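Disassembly Bench, Two-Arm Configuration
June 25, 2023 | By the Lab Equipment Editor
Print this page | E-mail this page

The disassembly bench is a shared station for student teams working on robotic handling of used computers. A desktop tower is laid on its side on slatted aluminum rails, side panel off, and parts are transferred between the case and a printed fixture plate. Usable rail length is 280 cm. Fixture plates are 3D-printed to the Jultmont pattern and can be exchanged without moving the arms.

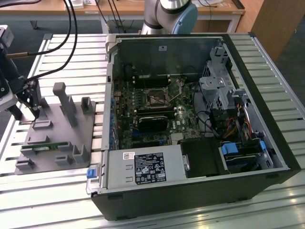 Akbari Robotics Club, Sultville Technical College

The current task set covers memory modules. The fixture plate holds a module horizontally in slots near its front, with the gold contacts exposed. A two-finger parallel gripper works on the fixture side, with a wrist-mounted camera housing above it. A second arm stands behind the tower.

Specifications
Bench load limit: 90 kg
Recorded trials per team, per term: 200
Storage quota per team: 3,000 GB

Teams entering the Zotthorpe competition in September have booking priority. Plate files must be submitted before printing. Power supplies remain in the case and are not to be opened.

Contact: Akbari Robotics Club, Equipment Desk | © 2023 Sultville Technical College | Back to top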